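Progress report to the Mfaume Fund, second period
Prepared by Leonor Morais, with help from Obadia Waweru and Esther Mabula

Dear Leonidas,

Thank you for your patience with this one. I know you had hoped to have it before your own board papers went out, and I am sorry we missed that. The delay was mostly mine. I wanted the second round of tests to be in before I wrote anything, and then I wanted to understand them, and that took longer than I had promised Esther it would.

To recap where we stood in the last report: we had a two-armed robot that could tidy a room quite nicely as long as everything on the floor was solid. Cups, blocks, shoes and books were all fine. Bags, wrappers and film were another matter. The old policy, which we trained under the name Kukow, would close its fingers in the right place and come away with nothing, and then carry on to the bin as though it had picked something up. You asked us, quite fairly, whether this was a problem of seeing or a problem of holding. We said we would spend this period finding out.

The short answer is that it is mostly a problem of seeing, with a bit of holding mixed in. We ran 200 trials with the old policy and 200 with the new one, on the same mix of thin plastic items in the same rooms. The old policy got the item off the floor and into the bin in 60 of them. The new one managed it in 159. We are very happy with that, and I will admit there was some cheering in the corridor when Wycliffe read out the final tally, but please do read the next part before you pass the number along.

What changed between the two is fairly simple to describe. The old policy picked one grasp point from a single view and went there. Clear plastic on a patterned carpet gives the depth camera very little to work with, and the grasp point often sat slightly above the real surface, or slightly under it. The new policy brings one hand close, looks again from the wrist, and corrects the height before it closes. If the fingers close all the way with no load on them, it opens and tries a second time a little lower. Obadia wrote the check for the empty grasp over one long Sunday, and it has probably done more for us than anything else in the budget.

We also stopped teaching on bare lab flooring. Esther arranged for us to use the lounge and two of the meeting rooms at Kandberg, where there is real carpet and real furniture to work around, and nearly all of the new demonstrations were recorded there. The lounge has been the most useful of the three by a good margin. The arms have to work low and close to the chairs, and the streaks in the carpet give the vision side exactly the sort of trouble we were after.
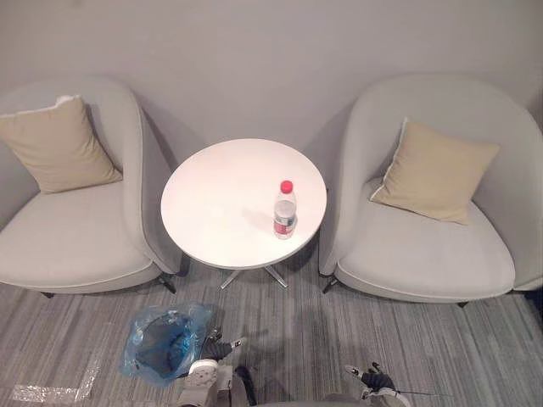
Now for the failures, which I think are the more interesting half. There were 41 with the new policy. The largest group came from flat, clear film, the sort that lies right against the carpet and has no edge standing up to pinch. Bunched-up bags are much easier for us, and colored ones easier again. A smaller group came from the fingers catching carpet pile along with the plastic, which trips the load check and makes the robot believe it has a good hold. We don't have an answer to that second one yet. Wycliffe would like to try softer fingertips from Dosimance, and we have asked them for a sample pair. The cost is small and fits inside the equipment line you already approved.

I should also mention speed. The second look adds about four seconds to each pick. For a room with a handful of things on the floor I don't think anyone would mind, but it does add up, and we would like to bring it down before we show the system to anybody outside the project.

For the next period we plan to record more demonstrations with flat film, test the softer fingertips, and repeat the full set of trials in a room the policy has never been trained in. That last item matters most to me. Everything above was measured in rooms the robot already knew, and I would be uneasy claiming much until we have done it somewhere fresh. If you know of a building that would have us for a week in March, we would be very grateful for an introduction.

Spending is on plan apart from travel to Kandberg, which ran a little over. Esther will send the table separately.

With warm thanks from all of us,
Leonor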